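**Drison bonds slip after Wisby trims outlook**

Bonds issued by packaging supplier Drison fell in thin trading on Sunday evening, after its largest customer, Wisby, cut its order forecast for the next two quarters. The notes maturing in four years were quoted 2 points lower. Shorter paper was little changed.

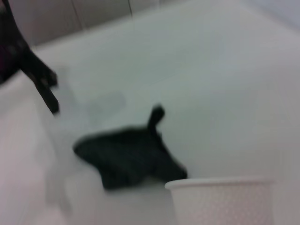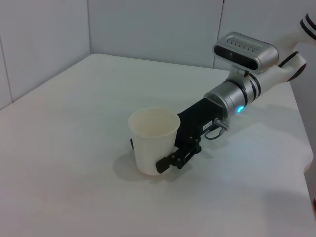
Charito Soriano said the move looked larger than the news behind it, and that a wider bid-ask spread accounted for most of the drop. Only a handful of small trades went through, she said, and she would wait for a full session before marking down the whole curve.

Wisby gave no figure for the reduction. Its notice to suppliers said orders would be "below the prior range" until inventories at its Brallness warehouse return to target. Drison has not changed its own guidance, which it last issued in November.

The company's loan agreement limits net debt to 4 times operating earnings, tested twice a year. Drison was inside that limit at the last test. A breach would raise the interest margin on its bank loan but would not trigger early repayment of the bonds, which carry no maintenance covenant.

Leonora Bautista, Drison's finance chief, told lenders on a call that the company would hold back spending on its second coating line and keep its dividend under review. She did not take questions on pricing.

Shares of Javier, a smaller rival that also sells to Wisby, are not affected by the same contract terms. Javier's orders are fixed through year-end, according to its last filing, and it has no bonds outstanding.

Drison employs over 2,000 people. Danilo Pascual, who heads its investor relations desk, said no change in headcount was planned. The next covenant test falls at the end of the current quarter, with results due to bondholders the following month. Terms on the bank loan stay as they are until then.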